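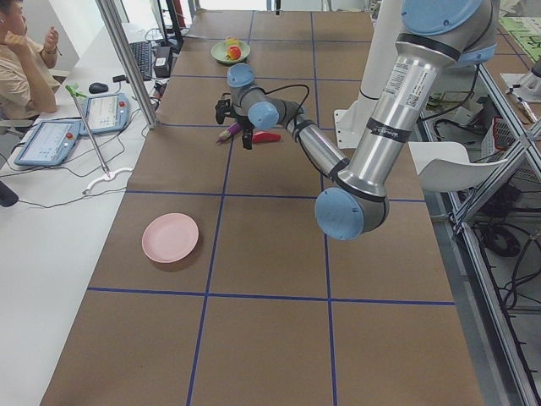 How do you cover a long table with kraft paper and mark it out in a grid? Roll the paper out in one length, fix the two ends first, and tape the lines down before anything goes on the table.

## What you need

- Brown kraft paper, 900 mm wide or wider
- Dark blue tape in a colour you can see from across the room
- A tape measure, a pencil and a long straightedge
- A sharp craft knife
- A dry cloth

Our table top is 2,042 mm long. Measure your own before you buy, and add enough to fold under at both ends.

## Laying the paper

1. Clear the table and wipe it. Crumbs show up as lumps once the paper is tight.
2. Leave the roll in the room overnight if it has been in a cold store. It lies flatter.
3. Unroll it with the curl facing down and let it overhang at each end.
4. Fold one end under the table edge and tape it from below.
5. Walk to the other end, pull gently and do the same. Two people make this easier. Malte Kramer holds and I tape.
6. Smooth it from the middle outwards with the cloth.

If the paper bubbles, undo one end and pull again. Pressing on a bubble turns it into a crease.

## Marking the grid

Use large rectangles. We started with small ones in March and a dinner plate would not fit inside a single cell without touching a line. Cut a piece of card to the size of your cell and try your biggest plate on it first.

Mark both long edges with small pencil ticks, then both short edges. Run the long lines first. Stick one end down, hold the tape just above the paper, line it up with the far tick and lower it. Kraft paper tears if you lift tape off it, so take your time over this part.

Put the cross lines on top, working from one end to the other. Cut each one with the knife held lightly. Press the crossings down with a thumbnail.

## Setting things out

Plates go flat inside a cell, clear of the tape. Toy fruit and vegetables can go on a plate or straight on the paper. Anything round is better on a plate, as it rolls when someone leans on the table.

Pale plates show up well against the brown. We use pink and green.

## Looking after it

Wipe marks with a barely damp cloth. Grease does not come out. A torn spot can be patched from underneath if you catch it early; otherwise change the whole sheet. Spare paper is on the bottom shelf, and Annelore Stöcker keeps the key.

Last updated December 2024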